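The owner of Nuta would like you to stop folding your T-shirts into little envelopes. She has run the secondhand clothing shop for almost 20 years, and I went in expecting to disagree with her, having paid for a folding class myself.

"The classes sell you a feeling," she said. "You go home, you do one drawer, you take a picture of it. Then it's laundry night again."

I asked whether that was only her impression. She pulled out a stock book. In June the shop took in 1,142 pieces, and 744 of those were T-shirts. Every one gets folded before it goes on a shelf, and she does most of them herself.

Her method has four steps and no name. Lay the shirt flat, bring in one side with its sleeve, then the other, then turn up the hem. She doesn't use a board. A supplier called Lindar once left her a plastic one, and it went under a wobbly rack, where it still is.

I pointed out that a board gives you the same width each time. "So does a shelf," she said. "If it fits the shelf, it's folded."

I wasn't fully convinced. Her stacks are neat, but they lean, and a customer looking for a medium had one of them apart within a minute of my arriving. She shrugged at that and rebuilt it while we talked.

She does have a soft spot for color-block shirts – the kind with sleeves in one shade and a body in another. They sell slowly and she buys them anyway. They are also, she claims, easier for beginners, "because you can tell what's sleeve and what's front without thinking."

Would she ever teach a class? "And charge for what? Turning up a hem?"

I tried her way at home that evening. It was quicker than mine. It didn't look any better.

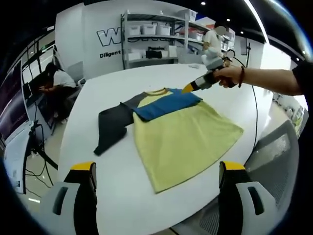 A color-block T-shirt, partly folded, on a white table.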